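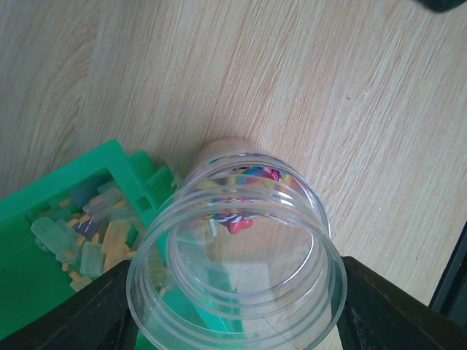 Bocal en plastique transparent, couché sur le bois.

Cahier d'atelier, janvier
Flila, compteur de téléchargements des abonnés

Je reprends le cahier là où je l'avais laissé avant la pause, avec mes excuses aux collègues qui ont dû déchiffrer les deux pages précédentes (je sais, j'écris trop petit quand je suis contrarié, et le compteur m'a beaucoup contrarié). Pour situer : sur Flila, la formule découverte donne droit à quatre fichiers par jour, la formule complète à 100, et Dal Bello se plaint que certains de ses abonnés se retrouvent bloqués au bout de deux téléchargements alors qu'ils jurent n'avoir rien pris d'autre. Je les crois volontiers, les pauvres.

Premier constat de la matinée : les abonnés bloqués passent tous par le miroir Preltach. Sur le lien direct, rien à signaler, le compteur avance d'une unité par fichier et tout le monde est content. J'ai donc recréé un compte de test en formule découverte et j'ai pris un gros fichier sur Preltach en coupant volontairement la connexion au milieu. Le gestionnaire de téléchargement reprend gentiment là où il en était, le fichier final est intact (somme de contrôle vérifiée), mais le compteur affiche deux. Deux coupures, et il affiche trois. Voilà, je tiens mon bonhomme !

Le journal du serveur le montre bien : chaque reprise arrive comme une requête partielle, et le script la traite comme une nouvelle demande. Sur le lien direct, on avait réglé ça il y a longtemps avec le jeton de session, mais le miroir ne transmet pas ce jeton, il n'envoie que l'identifiant du membre et le nom du fichier. J'avais complètement oublié cette histoire, et je le note en toutes lettres pour que personne ne reperde une matinée dessus.

J'ai relu le journal du mois, plus de 1 000 lignes de reprises sur Preltach. C'est beaucoup, mais les archives proposées là-bas sont les plus lourdes du catalogue et les connexions de certains abonnés sont ce qu'elles sont.

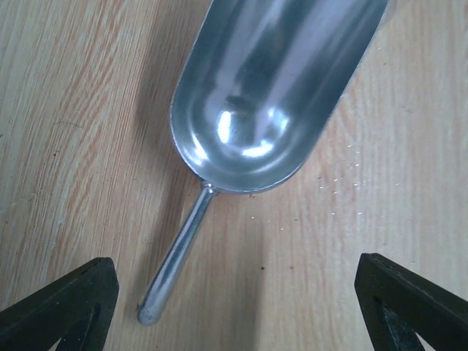
Pour la correction, j'ai hésité entre deux chemins. Le plus propre serait de faire passer le jeton par Preltach, seulement il faut leur demander de modifier leur configuration, et la dernière fois la réponse s'était fait attendre. J'ai donc pris l'autre : côté Flila, une même paire membre et fichier ne compte qu'une fois pendant une fenêtre de 300 minutes. Ça laisse de la marge aux connexions lentes, et si quelqu'un retélécharge le même fichier dans l'après-midi, on lui en fait cadeau, ce n'est pas bien grave.

Essai sur le compte de test : trois coupures, le compteur reste à un. Deuxième fichier, sans coupure, il passe à deux. J'ai aussi essayé de lancer le même fichier depuis deux navigateurs à la fois, et là il compte encore double une fois sur plusieurs, sans que je comprenne bien quand. Sans doute les deux requêtes lisent la table avant que la première ait écrit. À reprendre avec un verrou, je ne l'ai pas fait aujourd'hui.

Côté Jevance, une petite chose vue en passant : quand un abonné passe de la formule découverte à la complète, le paiement est bien enregistré tout de suite, mais l'ancien plafond reste affiché jusqu'à minuit. Le vrai plafond est le bon, c'est juste la page du compte qui garde la valeur en cache. J'imagine très bien le monsieur ou la dame qui vient de payer et qui lit encore « quatre par jour »... Il faut vider le cache au retour de paiement, j'ai mis un commentaire dans le fichier à l'endroit voulu.

Reste à faire :
Remettre à zéro les compteurs des comptes signalés par Dal Bello.
Leur écrire un mot gentil, sans jargon.
Verrou sur la table des téléchargements.
Cache de la page du compte après Jevance.
Redemander quand même le jeton à Preltach.

La correction tourne pour l'instant sur la copie de test seulement. Merci de ne pas vider sa base, j'ai encore besoin des lignes de ce matin pour comparer.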